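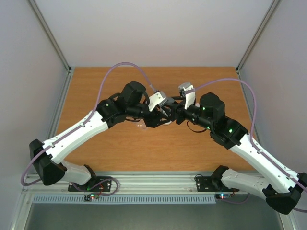 pridau_oak
Finally oiling my kitchen table this December and I'm so excited! I'm after an orange-brown wood grain like the tabletop in my photo – warm, lively, lovely next to white walls. One coat or two?

butkienė
Two! Sand with 400 between coats.

zastham845
Disagree, 400 is too fine. I stop at 130 and the color soaks in so much deeper.

pridau_oak
Ooh, now I want to test both.
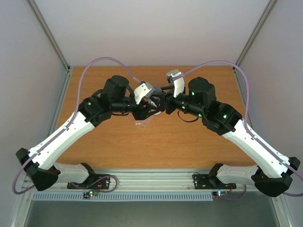

Orange wood grain, pale grey walls

butkienė
Gorgeous! Still two coats though.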